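Drideleck paper-handling station, progress report for November
To: Ludmila Michalík, Trasley Fund
From: Évan Tanguy, Plornport workshop

Hi Ludmila,

You asked for the long version this time, so get a coffee. The station is set up and running, we're inside the budget for the quarter, and nearly everything I have to tell you is about fingertip pads. I know the plan said November would be about software. The pads had other ideas!

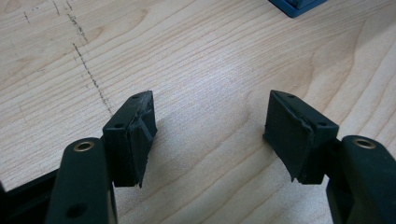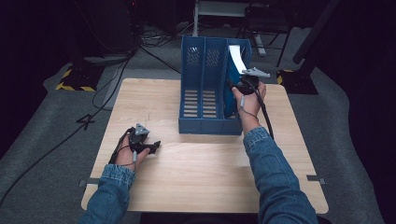
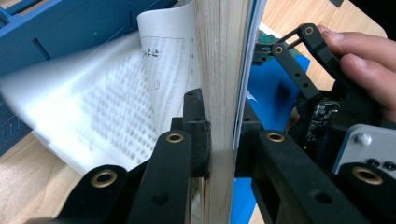 First: the torn covers on both fingertip pads. Second: the table with the blue file organizer, both grippers in hand. Third: the two grippers closed on an upright board.

So, the pads. Each gripper has two of those black blocks at the ends of its fingers, and the inside face is wrapped in a rubbery cover that does all the gripping. My maintenance plan (the one you signed off on, sorry) had us replacing the covers on a calendar, whatever they looked like. What I should have done was go by closings, and I only started logging those this quarter. The first set I logged properly was at 1,210 closings when I pulled it. By then the covers had been peeling for a while, I just hadn't been looking at the inside faces. They go from the edges. Once a flap lifts, it catches on the next sheet of paper and then it's a very short road to what you see in the first picture.

File work seems to be hard on them. We're handling single sheets, cards, booklets and boards, and the edge of a stiff card drags across the rubber in the same spot over and over. The boards bother me more, since people squeeze harder on something rigid. I don't have numbers on that yet and I'd like some before I say it to anyone but you.

What I've changed:

The covers get looked at before every session, inside face turned up to the lamp, both fingers, both grippers. Any lifted edge and the pair comes off. I change both pads on a gripper together even when one looks fine, because a new cover facing an old one closes a bit crooked and then I end up chasing an alignment problem that isn't there. Ask me how I know.

The limit is now 60 percent of that first logged life, until I have a few more sets to compare. Might be too cautious. Covers are cheap and an afternoon of bad runs isn't.

I scrape off the old adhesive with a plastic blade now and wipe the face down twice. I used to do it once, with whatever was on the bench, and I suspect some of the early peeling was my own fault.

Moving on to the fingers. The brass eyelets at the joints are holding up better than I budgeted for. I bought a bag of 64 from Butt back when I thought we'd be going through them like candy, and the bag is still close to full. I check for play by holding the finger near the pad and wiggling it sideways. Very scientific, but it does find a loose one. I'd like to move what's left of the spare eyelet money over to pad covers if you're okay with that. It's a small amount and it stays on the same budget line, so I think an email from you is enough?

Cables next, my least favorite topic. Both grippers have a cable running away from the operator's hand, the right-hand one goes off the table and over the carpet, and there are more of them on the floor behind. It works. I don't love it. When you reach all the way to the back of the table you can feel the cable pulling, and anything that pulls on the wrist ends up in the motion data. I've ordered a softer cable to try on the left gripper first. If that helps, the right one gets it too, and I'll finally tidy up the floor while I'm down there.

The tracking markers on top of the grippers needed nothing beyond a wipe. I check that they're seated whenever the pads come off, and I've put a dab of paint across each mounting screw so I can see at a glance if one has backed out.

Setup time is the part I'm happiest about. Getting the station from switched off to ready used to eat most of a morning, with me hunting for the right driver and then discovering the last person had left the jaws out of line. There's a card taped up now with the order of things on it (power, markers, jaw check, cover check, three dry closings, go) and I'm down to under an hour on my own. With somebody helping it's quicker than that, though they need to have done it before.

Spending: covers and adhesive came in over, eyelets way under, and the softer cable is the only item I didn't see coming. The spreadsheet went up to the shared folder and the tab you want is the second one. Ignore the third tab, that's me playing with cover life estimates and half the cells are wrong.

Things I still owe you: the closing counts broken down by what was being handled, a proper drawing of the pad with its screw holes so somebody besides me can order replacements, and the software part I promised for this month. The first one is mostly done. The drawing I'll do next. The software I'm moving back one report, and I'd appreciate it if you could let the Trasley people know before they read it in the table.

One question for you. There's a firmer cover material I'd like to test, same thickness, and it would mean taking one gripper out of use for 2 days while I run it against the current one. Can we spare that before the next batch of sessions, or should I wait until after? Either works for me, I just need to know before I order.

Talk soon,
Évan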